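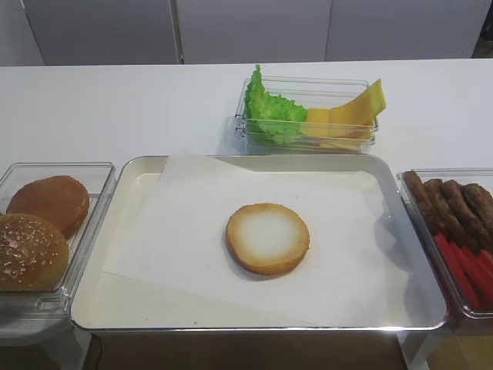

Un pain à burger sur sa feuille de papier, dans le grand plateau.

Tournoi de doubles d'Ivholm : super tie-break ou vrai troisième set ?
Forum Tennis amateur > Compétitions par équipes et doubles

filet_bas
Bonjour à tous. Le règlement du tournoi de doubles d'Ivholm est en ligne sur Plodico depuis ce matin. 30 paires maximum, deux sets à 6 jeux, point décisif à 40A, et super tie-break en 10 points à la place du troisième set. L'an dernier on jouait encore un vrai troisième set à partir des quarts. Cette année c'est fini, même pour la finale.
Je joue ce tournoi depuis longtemps avec le même partenaire et je trouve ça dommage. On a gagné plusieurs matchs à l'usure, contre des paires mieux classées qui baissaient physiquement. Avec ce format ça n'arrivera plus. Qu'en pensent ceux qui s'inscrivent ?

coupdroit_lifte
Je suis pour. J'ai fait la demi-finale l'an dernier, on a terminé à 23 h sous un éclairage faiblard et il fallait travailler le lendemain. Avec le super tie-break on sait à peu près à quelle heure on rentre.

volee_haute
Pareil. Les pros jouent comme ça en double depuis des années et le spectacle n'en souffre pas.

filet_bas
Les pros jouent comme ça pour tenir la programmation des courts, pas pour l'intérêt du jeu. Et en Grand Chelem on joue toujours un troisième set en double messieurs et en double dames, à ma connaissance.

volee_haute
Ivholm a 3 courts couverts. La programmation, c'est justement le problème. Fais le calcul un jour de pluie en mai.

slice_du_dimanche
Je joue à Plestdale et on a essayé les deux formules. Quelques remarques.
Le super tie-break avantage les paires qui servent fort et qui prennent des risques. Deux retours gagnants au bon moment et c'est plié. Les paires régulières y perdent un peu, c'est vrai.
Par contre on a eu beaucoup moins de forfaits au deuxième tour. Avant, des joueurs qui sortaient d'un match de 155 minutes se retrouvaient à rejouer en fin d'après-midi, et il y en avait toujours un pour se plaindre du mollet.
Le point décisif me gêne davantage. À 40A les receveurs choisissent le côté, donc le plus faible au retour ne joue jamais les points importants.

grip_use
D'accord sur le point décisif. Mon partenaire retourne bien mieux que moi et je passe tous les 40A à regarder la balle depuis le filet. Je ne progresse pas comme ça. 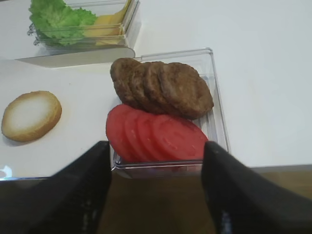

L'autre chose qui m'ennuie, c'est qu'en double mixte la règle change — c'est le joueur du même sexe que le serveur qui doit recevoir. Le règlement mis sur Plodico n'en parle pas du tout, alors que le tableau mixte est ouvert. Quelqu'un sait ce qui s'applique ?

slice_du_dimanche
Si le règlement ne dit rien, c'est la règle habituelle : homme sur homme, femme sur femme. Mais demande confirmation au juge-arbitre avant le premier match. À Plestdale on a eu une discussion de dix minutes sur le court à ce sujet.

filet_bas
Je reviens sur les forfaits. Un joueur qui n'est pas en état de faire deux matchs dans la journée peut s'inscrire à un tournoi qui n'en programme qu'un. Le physique fait partie du tennis, y compris en double.

coupdroit_lifte
Facile à dire quand on a deux heures d'entraînement par semaine à y consacrer. La moitié du tableau a plus de quarante-cinq ans. Si tu enlèves ces gens-là, tu n'as plus de tournoi.

filet_bas
J'ai cinquante et un ans.

coupdroit_lifte
Alors tu es une exception, et tant mieux pour toi. Je maintiens.

balle_let
Question pratique : quelles balles cette année ? L'an dernier c'étaient des Vass et elles étaient mortes au bout d'un set. Avec le super tie-break on les sentira moins, remarquez.

grip_use
Encore des Vass, c'est écrit en bas de la page d'inscription. Je les trouve correctes en indoor. Sur terre elles gonflent vite et le lob part n'importe où.

balle_let
Bon. Je retendrai un kilo plus bas et on verra.

volee_haute
Mauvaise idée à mon avis. Avec une balle qui gonfle tu vas perdre le contrôle à la volée. Moi je ne touche à rien et je garde un cadre de rechange dans le sac.

balle_let
Une balle qui gonfle est plus lente, il faut bien aller chercher la puissance quelque part. Je joue du fond, je monte peu. Chacun voit selon son jeu.

slice_du_dimanche
Pour revenir au sujet, il existe une solution intermédiaire : super tie-break jusqu'aux demies incluses et vrai troisième set en finale. Il n'y a qu'un match derrière lequel personne n'attend le court. Nous avons adopté ça et les deux camps s'y retrouvent à peu près.

filet_bas
Ça me conviendrait très bien. Je vais écrire à l'organisation pour le proposer. Les inscriptions sont encore ouvertes, le règlement peut peut-être bouger.

coupdroit_lifte
Pour la finale je n'ai rien contre. Ajoute dans ton message la question du mixte et des receveurs, tant que tu y es.

filet_bas
Message envoyé avec les deux points — finale en trois sets et règle du receveur en mixte. Je mets la réponse ici dès que je l'ai.

grip_use
Merci. Sinon je cherche toujours une partenaire pour le mixte, niveau 15/5 à 30, plutôt côté avantage. Message privé si intéressée.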